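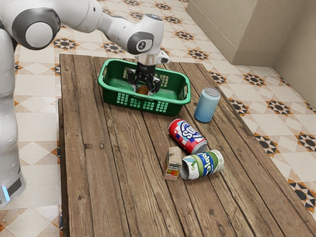

스코드홀름 냉전사 학술회의, 내년 6월로 연기… 온라인 예비토론은 예정대로

2020년 11월 4일

스코드홀름에서 열릴 예정이던 냉전사 학술회의가 내년 6월로 미뤄졌다. 주최 측이 오전에 짧은 공지로 알림. 이동 제한이 풀릴 기미가 없고 해외 발표자 상당수가 입국 일정을 못 잡은 탓이다.

올해 주제는 베를린 봉쇄와 공수작전. 냉전이 피할 수 없었느냐는 오래된 질문 대신 1948년 여름 몇 주 동안 현장에서 누가 뭘 결정했는지를 들여다보겠다는 취지다. 발표 논문은 모두 18편. 제출된 논문은 그대로 유효하며 다시 낼 필요 없다고 한다. 수정본은 받는다.

조직위원장 발랑탱 르페브르는 "취소도 검토했지만 발표자들이 연기를 원했다"고 말했다. 장소는 그대로 스코드홀름 시립강당. 좌석은 600석인데 내년에 얼마나 채울 수 있을지는 미정이다.

온라인 예비토론은 예정대로 간다. 발표자 8명 참여. 첫 순서는 나오미 은지오카의 봉쇄 초기 서베를린 석탄 배급 연구다. 가정용 배급표와 구청 회의록을 대조했다고. 이어 무투아 카엠바가 소련 측 교통 통제 명령이 현장에 전달된 과정을 다룬다. 명령서 날짜와 실제 검문 시작 시점이 자주 어긋난다는 내용인데, 초록이 돌면서 벌써 반론이 나왔다.

반론을 낸 쪽은 아이타나 에체바리아. 날짜가 어긋난 건 문서 등록 관행 때문일 뿐이고 현장 재량으로 읽는 건 무리라는 주장이다. 두 사람은 예비토론 마지막 순서에서 맞붙는다. 사회는 페이스 무사.

토론 시간은 발표당 20분, 질문은 미리 서면으로 받는다. 접속 주소는 등록자에게 이메일로 따로 보낸다고 함. 녹화본 공개 여부는 발표자 동의를 받아 정하기로 했다. 미공개 사료를 인용한 발표가 몇 편 있어서 전부 올라오긴 어려울 듯하다.

이미 낸 등록비는 내년으로 자동 이월. 환불을 원하면 사무국에 메일로 신청해야 하고 처리에는 시간이 좀 걸린다고 한다. 숙박은 각자 취소해야 됀다. 단체 예약으로 스테스트빌레 쪽 숙소를 잡은 참가자는 사무국이 일괄 처리하니 숙소에 따로 연락하지 말 것.

함께 준비하던 사료 전시도 같이 밀렸다. 공수작전 당시 조종사 비행일지 사본과 서베를린 주민 편지, 배급표 원본 등이 나올 예정이었다. 대여 기간을 다시 협의 중인데 편지 쪽은 소장자 답을 아직 못 받았다. 일부 품목은 바뀔수 있다고.

대학원생 참가 지원금은 신청 마감이 연장된다. 새 마감일은 아직 안 나왔다. 기존 신청자는 재학 증명서만 새로 내면 된다. 지난번 서류에 지도교수 서명이 빠진 경우가 많았다며 꼭 확인해 달라는 당부도 있었다.

논문집은 회의와 별개로 진행. 원고 심사는 이미 시작됐고 출간 시기는 회의 이후로 잡혀 있다. 세부 일정은 사무국이 확정되는 대로 다시 공지하기로 했다.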